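Packaging redesign for a small tea brand, keep the old mark or drop it?

fjardine
September 6, 2025
I do freelance packaging, mostly food. A client called Dilesia sells loose tea in tins and cartons. They have had the same look since they opened: a hand-drawn kettle, brown type, cream ground. The new owner wants it all gone. I think the kettle should stay in some form. People who buy from them know the kettle and may not know the name.

The owner also wants a floral pattern on the cartons, small blossoms on a flat color, repeated edge to edge. My worry is that a scattered print eats the type unless you put a panel behind it, and the panel then looks like a label stuck on a curtain. 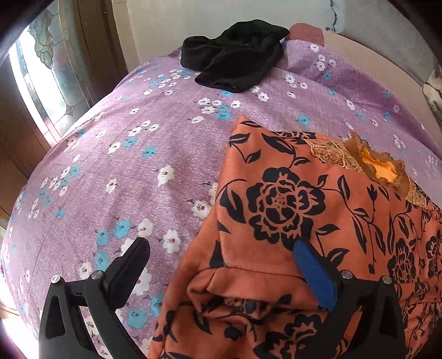
Si-woo Ki
Panels are fine if you size them right. The trouble comes when the panel is small and centered. Run it full width as a band and let the pattern show top and bottom. I would drop the kettle, though. Every tea company has a kettle.

fjardine
Every tea company has one, but theirs is drawn badly in a way people remember. The spout is too long. I asked shoppers at two stores to draw the package from memory and most of them drew the spout.

manna_prints
Then you have your answer. Keep the spout. What is the print run? If it is short I would not go near a full pattern with more than 2 spot colors.

fjardine
First run is 900 cartons, four blends. The owner wants a different ground color for each blend.

manna_prints
At that number go digital and stop worrying about spots. But get a proof on the real board. Purples shift on uncoated stock. I did a job for Baek in June and the lilac came back gray. We lost nearly two weeks.

Hyun-seo Gil
I disagree with Si-woo about the band. A full-width band makes four blends look like one blend on a shelf, more so if the band is the same color each time. Put the blend name on the pattern itself, in a heavy weight, and clear the flowers out from behind it. It takes longer because you have to redraw the repeat by hand in that area.

Si-woo Ki
That works on the front. It does not work on the side panels where the brewing directions go. You can't clear a hole for 8 lines of small type and still call it a pattern.

Hyun-seo Gil
So leave the sides plain. Plenty of cartons do.

Si-woo Ki
Stores turn cartons sideways to fit more in. Plain sides means a plain shelf.

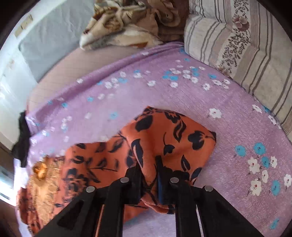
Photo: In-ho Bae

In-ho Bae
Another option is one large motif in black over a bright ground. We did that for Trernon. It held up from across the aisle and the type had somewhere to sit. The small repeat went inside the lid.

fjardine
I like the lid idea. The owner may not, she has her heart set on the blossoms being outside. I could mock up both and show them next to the old carton.

manna_prints
Show them at actual size, folded. Clients pick the wrong one off a screen.

fjardine
Will do. I'm drawing the kettle again tonight with the long spout, one line weight, no steam. Does anyone have a dieline for a tuck-top carton with a printed inside lid? The one I have from Preston is glue-bottom only.

In-ho Bae
I have one. Check your messages.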